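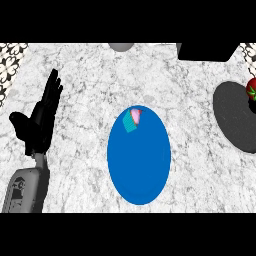

Speaker notes / Home and Trade track

Stone, Sealer and Stains: Talking to Customers About Counters
Notes by Panya Saithong, Guvari

Slot is 30 minutes including questions. Aim to finish talking at 26.

Opening
Good afternoon. I'm Panya, I run the service desk at Guvari. We fit and repair stone counters. I started on the saw and moved to the phones after a shoulder injury, so I have heard this subject from both ends.

Last year I went through our call log and pulled every call that came in within a month of a marble install. There were 97. I expected cracks and bad seams. Most of them were people asking why there was a dull ring on the counter.

Ask for hands: who sells marble? Who has had the ring call? Wait for it.

Stain or etch
This is the part to slow down on. If people remember one section, it should be this one.

A stain is something that has soaked into the stone. It is darker than the stone around it. Oil, coffee, red wine, rust from a can. You can often draw it out.

An etch is damage to the surface. Marble is mostly calcium carbonate, and acid eats it. Lemon juice, vinegar, tomato, some bathroom cleaners. An etch usually looks lighter or duller than the rest, and you see it best from a low angle with a light behind it. There is nothing in there to draw out. It has to be polished out or lived with.

Customers use the word stain for both. So do a lot of salespeople. When we log a call now, the first question is "Is the mark darker or lighter than the counter?" That one question sorts most of them.

Pass the two sample tiles around here. Start them at the back of the room or they never get there.

What sealer does
Sealer goes into the pores and slows down liquids. It gives you time to wipe up the oil. It does nothing useful against lemon juice.

I have read a lot of sales sheets that say "sealed for protection" and stop there. The customer hears that the counter is protected. Then the ring shows up and they think we skipped the sealer. Of our 97 calls, 33 used some version of the sentence "but it was sealed."

What we say now: "Sealer helps with stains. It doesn't help with acid." Two short sentences, said out loud at the showroom and printed on the care card.

The water test: put a spoonful of water on the counter, leave it ten minutes, wipe it off. If the stone has gone dark underneath, it is ready to be sealed again. Let it dry fully first. Pick a spot near the sink, where it wears fastest.

Honed and polished
Keep this short, it came up too much at the Friday run-through.

Polished marble shows etching more, because you are looking at a dull mark on a shiny surface. Honed marble hides it better but tends to show oil and fingerprints. Neither is tougher. Customers ask which is tougher every single time, so have an answer ready.

Veining matters too. A busy slab with a lot of gray will hide small marks that would stand out on a plain white one. If a family cooks every night and still wants marble, walk them over to the busy slabs first.

The Arnesia job
Story section. Four minutes, no more.

Arnesia is an apartment building with a shared kitchen on the ground floor. The owners wanted white marble. We told them what I have just told you and they went ahead anyway, which was their right. Jeferson Frota was the lead installer.

Six weeks in, the building manager called and said the counter was ruined. Jeferson drove over. There was a line of etch marks by the sink, all the same size. The cleaning crew had been setting down a spray bottle of descaler in the same place every evening, and it dripped.

He repolished that section in a morning. More to the point, he got them a tray. It cost less than lunch. They also switched to a pH-neutral soap and we have not been back, apart from resealing.

If anyone asks what we charged: the polish was billed at the normal rate, the tray was free.

Poultice demo
Table at the front. Check before the session that there is water in the jug.

1. Mix baking soda and water to a thick paste, like peanut butter.
2. Spread it over the oil spot, a little past the edges.
3. Cover with plastic wrap, tape down the sides, poke a few holes.
4. Leave for a day.
5. Scrape off with plastic, rinse, dry, look again.

It may take two or three rounds. Tell the customer that before the first one, or they will call after the first one.

Hold up the finished tile I made at home in November. It had olive oil on it. You can still find the spot if you know where it was - say so.

The care card
Ours used to be a folded sheet with small type on four sides. Vorkden, who print it, charged by the fold. We cut it to one side of a postcard:

Wipe up spills right away.
Use a cutting board and a tray.
Soap made for stone, or plain dish soap and water. Rinse.
No vinegar, no lemon, no bleach.
Water test twice a year.
Our phone number.

Installers hand it over in person and read it through with whoever is home. Jeferson thought this was silly at first and now he is the one who complains when a van runs out of cards.

Questions I expect
Would you put marble in your own kitchen? Yes, and I have. It has marks on it.
Is quartzite the same thing? No. Harder, and true quartzite doesn't etch the same way. Some slabs sold as quartzite are marble, so test an offcut with lemon juice.
Can I share the slides? Yes, leave a card in the Pyo box by the door and I will send them.

Collect the tiles before people leave. Two went missing last time.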